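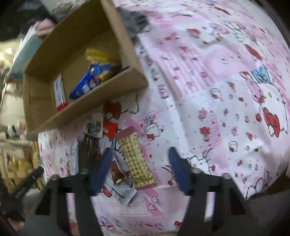
Care packages that arrive in one piece
Speaker notes – Istwood parents' evening, second talk

Slide 1. Say hello, say how long this takes (twenty minutes, then questions). Handout is on the chairs. Ask who has a kid in a dorm already and who is sending one off in the fall.

Slide 2. Why snacks. Most of what people mail to the Nondier dorms is packaged food. It's cheap, it keeps, and it gets shared down the hall. Cookies, crackers, small boxes of candy. I'll stay with those tonight and leave the home baking to the handout.

Slide 3. Lay it out first. Do this on a bed, not on the kitchen counter. A bed is wide and soft, and a printed sheet is fine, Hello Kitty or whatever is on there. Put the open box at one end and the snacks in a pile next to it. You want to see everything before you commit to an order. People who pack straight from the grocery bag end up taking it all out again.

Slide 4. Box size. Our usual box at Zesora takes a week of snacks and one soft thing. If you have to push the flaps down, go up a size. If you can hear things slide, go down a size or fill the gap. Reused cardboard is fine when the corners are still stiff. Press the bottom with your thumb – if it gives, tape it again or get another one.

Slide 5. Order. Flat packages on the bottom, laid down. Narrow boxes go upright against a wall of the cardboard, where they stiffen the side. Bags with air in them go last. Don't let the air out of a bag to make it fit; the air protects what's inside.
(Pause here. Someone always asks about chips. Chips are bags with air in them.)

Slide 6. Filler. A T-shirt or a pair of socks does the same job as paper and gets used afterward. Roll it, tuck it along the top edge, close the flaps over it. Keep soap and dryer sheets out of a food box completely. Crackers pick up the smell in two days.

Slide 7. What it cost us. Last year the group sent 172 boxes through the Smits counter. We got reports back on 79 of them, and 2 had crushed contents. Both of those were half empty when they left. Don't read more into it than that, we didn't hear about the rest.

Slide 8. Labels. Full name, hall, room number. Put a second copy of the address inside, on top of the food, before you tape. Cover or cut off any old label. The mail room at Nondier closes at 4:30, so tell your kid when the tracking says delivered.

Slide 9. Demo. Hold the box open with one hand at the corner and load with the other. Go slowly, the back row can't see much. Tape down the middle seam, then across both ends.

Questions. If there's time left, pass around the tape samples. Next talk is in June, on moving out.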